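# About Lustcombe

Lustcombe is a small housekeeping and linen company in Landeg. We make beds, fold clothes, look after wardrobes and wash the sheets for private homes and for guest houses. We also teach these skills to people who want to work in this field, or who only want a calmer bedroom.

## How we began

I am Gwenllian Gittins, and I opened the company with 2 rented washing machines and one long ironing table. English is the third language in our office, so please forgive us if our letters sound a little formal. Our first customer was a guest house in Varnovside. The owner wanted her sheets folded so that the hem always looks to the same side of the shelf. We thought it was a strange wish, but after one month we were doing it in our own homes also.

Today we take care of 203 beds in Landeg and in Varnovside, and in a usual week about 1,000 pieces of linen pass over our tables. The ironing table from the first year is still with us. It has a burn on the left corner, and new colleagues are always told who made it (it was me).

## What we do

- **Bed linen.** We collect, wash, iron and bring back. Cotton and linen are washed separately, and dark colors never go together with light ones.
- **Clothes care at home.** We come to your bedroom, sort what is there and fold it with you. Most visits take one morning.
- **Season change.** In October we bring the winter blankets out and put the summer covers away, with paper between the layers.
- **Courses.** Small groups, in the evening, in our rooms above the laundry.

## How we fold

We like to use the bed for folding. It is wide, it is at a good height for most people, and a garment can lie flat on it before the first fold is made. A table is better for shirts, but for soft and heavy things we prefer the bed.

Our method is called Rinero, after the street where we first taught it. First you lay the piece down and open it fully. Then you smooth it with the flat hand from the middle to the sides, and you look for creases that go across. Only after this you begin to fold, always the long side first. If a crease has stayed inside, open the piece again. It costs ten seconds, and the ironing costs much more.

Dark fabric asks for some patience. It shows every bit of lint, so we keep a soft brush near the bed and go over the piece in one direction. We also ask our customers to put a light sheet under it – on a light ground you can see at once where the edge is and whether it lies straight.
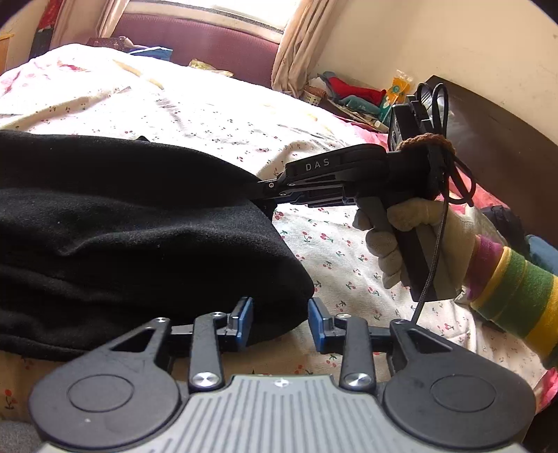
## Courses and visits

The next evening course begins on October 5, 2018, and it is given in English. Please bring one fitted sheet and one thing that you never manage to fold well. Everything else is in the room.

If you would like a visit at home, call the office at extension 244 or come by in the morning. We will ask you how many rooms you have and if there are animals in the house. The first talk is free, and you will receive our offer in writing.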